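# Matchmaking Wait Times in Drondwood: Project Report

Group members: Cempaka Goh, Ieuan Vaughan, Apolline Ferrand
Supervisor: Liette Gauthier

Drondwood is a student-built multiplayer game in which one hunter tracks four hiders across a flooded sawmill. The first public build went up in January. Players complained early on about long waits in the hider queue. Our project measured those waits and tested a change to the queue rules.

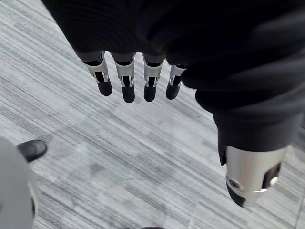
*Reading time: 4 minutes*

## 1. Background

The original matchmaker (Prova) filled lobbies in strict order of arrival. It held one list for each role and opened a lobby once it had a full set. Most players picked hider, so the hunter list was often empty while the hider list grew. Prova also ignored ping, and some lobbies were dropped at the loading screen and had to be rebuilt from scratch.

Obed Wumbei wrote Prova for an earlier unit and gave us access to the source and the server logs.

## 2. Method

We wrote a second matchmaker, Uso, with 2 changes:

- Players may tick "either role" and are then placed in whichever list is shorter.
- A lobby is checked for ping before it opens, and a player who fails the check keeps their place in line.

Both versions ran on the same server, with each login assigned to one or the other by a coin flip in code. Friends who queued as a party were always kept on the same version. We logged queue entry, lobby open, match start and any early exit.

The final data set has 2,774 queue entries. A further 116 were removed, all of them from our own test accounts.

## 3. Results

The median hider wait was shorter under Uso at every time of day we looked at. The gap was widest after 9 pm, when the server was busiest. Before noon there were so few players that the queue rules made little difference.

Hunter waits went up slightly. We expected this, as flexible players now join the hunter list and compete with those who only want that role. No one in the feedback form mentioned it.
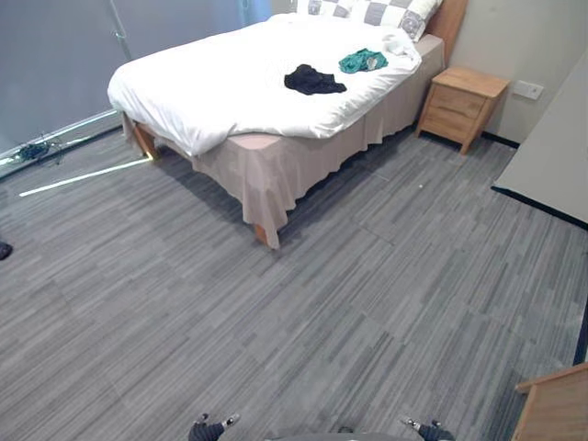 Dropped lobbies also fell, though we can't say how much of this is due to the ping check. The server was moved to a new host partway through the trial, and the Prova figures improved after the move as well.

## 4. Limitations

The two versions drew from separate pools, so each had half the players it would have had alone. Absolute wait times are therefore longer than they would be in normal play. The comparison should still hold, but the raw numbers should not be quoted by themselves.

The Taşdemir map pack came out during the trial and brought back a number of lapsed players. We did not separate them from new accounts - the log format has no field for it.

## 5. Further work

Apolline has started on a version that offers a small cosmetic reward for ticking "either role". The log format also needs a field for last login before another trial is run. Source code and the cleaned logs are in the group folder, and the scripts for the wait-time plots are in the same place under `analysis`.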